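October, bench notes, Drirkness sound room

Continuing from the previous entry. Corridor piece for the open house, working title still Parus. Playback only today, no visuals.

Signal path as left by Gitau: laptop, interface, passive splitter, 12 small speakers on two amplifiers. Channels 1 to 6 on amp A, 7 to 12 on amp B. Amp B had its input trim about a quarter turn lower than A, which explains the complaint that the far end of the corridor sounded like a different recording. Matched both by pink noise and meter at one meter. Trims now taped.

Channel 9 drops out when the cable is moved. Swapped speaker, fault stayed. Swapped cable, fault stayed. Resoldered the connector at the splitter and it held through an hour of looped playback. I would still not trust it for an opening. Spare splitter is with Simin at Lamptey, ask for it back.

Material: door recordings, Dela's set from the stairwells. Edited to single events with two seconds of tail. High pass at 60 Hz on everything except the freight door, where the low end is the only interesting part. The three hinge takes are too similar when they land on neighboring channels, so the patch now refuses to repeat a category within two positions. Tried it with a wider exclusion and the sequence got stuck waiting.

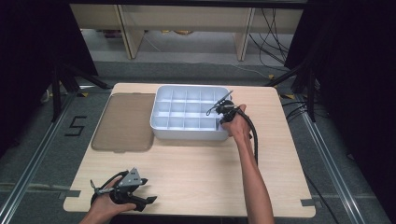

Compartment tray, three rows of five, with the tinted lid off.

Timing. Gap between events is drawn from a list, not fully random. The old list had too many short gaps and it read as a mechanical fault in the building. New list weighted to 9 seconds and up. Kwadwo listened from the stairs and reported that he stopped waiting for the next one after a few minutes and then noticed it again later. Good result, keep.

Level. Set by ear with the corridor closed, then down 2 dB. The ventilation comes on at 4 pm and covers the quiet takes completely. Options: raise only the quiet takes on a schedule, or accept it. Wolfram wants to accept it. I lean toward a schedule but have not built one, and a level change in the middle of a visit could be worse than the masking. Log the noise floor before and after the fan starts, then decide.

Startup. Patch now loads on boot and waits 30 seconds for the interface before opening audio. Without the wait it sometimes grabbed the internal output and played the whole piece into the laptop. Tested with five cold starts, all correct. Power order is still amps last.

Labels: the Deven printer tape does not stick to the painted conduit. Used cloth tape and marker on the speaker side. Channel numbers run from the street entrance inward. The floor plan on the wall has them the other way and needs redrawing.

Open:
Splitter from Simin.
Noise floor log, fan off and fan on.
Redraw channel plan.
Recut freight door take 2, click at the start.
Ask Dela if there is a longer tail on the glass door, current one ends on a footstep.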